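Before you buy the robot, buy the hands

Ask Darius Dumitrescu what a small firm should spend its first automation money on and he lights up. Grippers, he says -- the kind a person holds. He plans equipment for Heinonen, a kitchen-services company in Ploltthorpe, and his budget for the year has hardly any robot in it.

I went expecting a tour of shiny arms and got a spreadsheet instead, and I loved it! The idea is simple enough. People do the everyday jobs with hand-held grippers, the movements are recorded, and the recordings are used later to teach a machine. Lifting the bowl of a rice cooker by its rim is a lovely test, being wide, round and awkward to carry level.

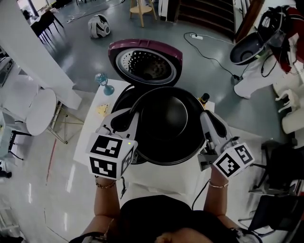 The first order was for two pairs, at £2,688 with the cables and spares. Dumitrescu had a quote from Stunov for a full two-armed system and put it in a drawer until April. "I wanted to know which jobs were worth automating before I paid for the thing that does them," he says. His team set aside 30 working days for recording and drew up a list of 126 tasks, from opening lids to stacking bowls, then struck off the ones that staff said they rather enjoyed doing themselves.

What surprised him was where the money went. Hardware came in under budget. People's time did not, and he now tells anyone who rings up to put more than 70 per cent of a first-year budget into wages and training. He also wishes he had ordered spare jaws at the start, when the supplier in Retville would have sent them in the same box.

The drawer is open again. Stunov's new quote is for one arm, on hire, with the option to buy -- and Dumitrescu has already measured the doorway to make sure it will fit. It's due on a Monday, and he has asked for the morning delivery.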